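Why Do Trees Have Rings?

by Conall Tully

Ever seen a tree stump with all those circles on it? Those are growth rings. A tree makes them while it gets fatter. Yes, fatter as well as taller. Quick version coming up, then the good bits.

How a tree gets fat

Just under the bark is a very thin layer called the cambium. Say it like this: KAM-bee-um. Thinner than a page in your reading book. All the growing-outwards happens there. The cambium makes new wood on the inside and new bark on the outside. Old wood stays put in the middle. So the oldest part of a trunk is the centre and the newest is right near the bark.

Think about putting on jumpers. First one, then another over the top, then another. The tree never takes any off.

Light bit, dark bit

In spring there's lots of water about and the days get longer. The tree grows fast. It makes big roomy cells (cells are the tiny building blocks in every living thing) and the wood comes out pale. Later in summer it slows down. Smaller cells, thicker walls, darker wood. Then by November, where I live, it has stopped. Resting. No new wood at all until spring.

One pale band plus one dark band = one year. That's a ring.

So if you count 40 dark bands on a stump the tree was 40 when it was cut, or very close to it. Sometimes a tree skips a ring in a terrible year, or makes an extra thin one by mistake after a late frost. So scientists check more than one tree.

Do all trees do it? No. Some trees in hot rainy places near the equator grow all year round, no winter to stop them, and their rings can be very faint or not there at all.

What the rings can tell you

Wide ring, good year. Plenty of rain and sun.
Narrow ring, hard year. Might of been dry, or cold, or caterpillars ate the leaves.
Rings squashed on one side. The tree was probably leaning, or on a windy hill.
A black scar. There may have been a fire, and the tree carried on growing round it.

People who study this have a brilliant job title. Dendrochronologist. DEN-dro-kron-OL-o-jist. Dendro is from the Greek for tree and chrono is from the Greek for time. Tree-time person!

My friend Ewurabena Gyamfi does this job for a bit of old forest called Gristden. She doesn't chop anything down. She uses a long hollow drill called a borer, thin as a pencil, and winds it into the trunk by hand. Out comes a skinny stick of wood, stripy like a straw, with every ring on it. The biggest pine she has tested there had 53 rings. It was her dad's age exactly, so the pine is now called Dad.

So what about the lines on a table?

Same thing! The lines in wood are called the grain, and in real wood a lot of them come from the growth rings, just sliced a different way. Cut straight across the trunk, you get circles. Cut down the length of the trunk and the circles turn into long lines. Cut it nearer the outside of the log and you often get wavy arches, a bit like a pointy hill with smaller hills inside. 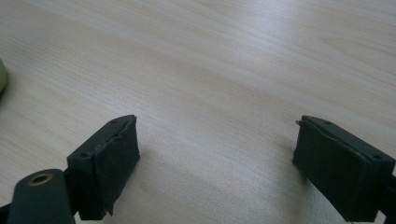
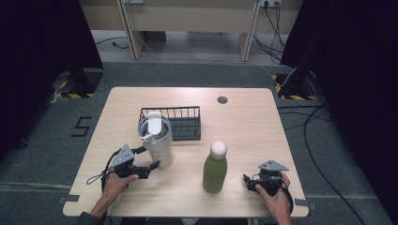 Try it with a swiss roll if you don't believe me. Slice it the normal way, you get a swirl. Now slice one along its length. Stripes! Then eat it, obviously.

Lots of furniture isn't solid wood all the way through. Some has a veneer, a very thin sheet of real wood glued on top of something cheaper. Some has a printed picture of wood instead. How to tell? Look for a repeat. A printed pattern comes round again, same line, same squiggle, a bit further along. A tree never makes exactly the same squiggle twice. Look at the end as well. In solid wood the lines on top carry on over the edge and you see bits of curved ring on the end.

Knots

Knots are the dark roundish spots. A knot is where a branch used to join on. The trunk kept getting fatter and swallowed up the bottom of the branch. The grain has to bend round it, like water going round a stone in a stream.

Hard wood, soft wood

Bit of a silly naming system, this. Hardwood comes from trees with flowers and (mostly) broad leaves, like oak, birch and maple. Softwood comes from trees with cones, like pine. But balsa, which you can squash with your thumb, is a hardwood. And yew is a softwood and it's really tough. Blame whoever picked the names.

Be a ring detective

You need: paper, a wax crayon, a stump or a sawn log. Logs in a log pile are fine if you ask first.

1. Brush the mud and sawdust off.
2. Lay the paper on top and hold it still. Better with 2 people.
3. Rub gently with the side of the crayon. The rings come through.
4. Start at the middle and put a dot on every dark band.
5. Put a bigger dot on every tenth one so you dont lose your place.

Now find the year you were born. If the tree was cut down this year, count back from the bark, one ring for each year of your age. If you're 8 then it's eight rings in. Was that a fat ring or a skinny one?

Do remember to do the counting from the bark side for that last part. I got it wrong the first time and had to rub the whole log again.

Words to know
Cambium: the thin growing layer under the bark
Grain: the lines in a piece of wood
Veneer: a thin sheet of wood stuck on top of another material
Borer: the hollow drill for taking a sample

Next time: why do leaves go red?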